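Does washing your clothes really get rid of the germs?

Ads for laundry powder love a big number. You've probably seen one where a cartoon germ wearing a nasty grin gets blasted off a sock, and then a voice says the powder "fights" germs. Fights them, sure. But does it win? The voice never tells you that part.

Let's start with what soap does. Each tiny piece of detergent has one end that likes water and one end that likes grease. The greasy end grabs the oil your skin leaves on your shirt, the watery end hangs on to the water, and off they go down the drain together. Plenty of germs get carried away with the grime. Some stay behind.

Hot water helps, but it has to be properly hot, and most families wash in cold or warm to save power. A cold wash will get Monday's tomato sauce out of your collar if you're quick. It won't kill everything living in your footy socks.

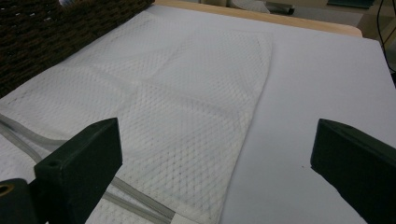
Then there are the fancy extras. A company called Wasico sells a rinse that it says is "88 times fresher". Fresher than what? A clean towel? A dead fish? If a number doesn't tell you what it's being compared with, you can ignore it. Prostusel, another brand, says its scent beads were "tested by families". Ask how many families, and who picked them.

Bianca Husar teaches science to Year 5 and her class tried it for themselves in February. They cut up 16 squares of old T-shirt, rubbed them on the same grubby bench, then washed half with a scented powder and half with a plain one. After 2 days in covered dishes, both lots had grown spots, and the kids couldn't tell which was which. It was a small test — one bench, one machine — so it doesn't prove the powders are the same. It does make me wonder what the perfume is for.

Sunshine is free, by the way. Drying clothes outside can knock off some germs, though a cloudy afternoon won't do much.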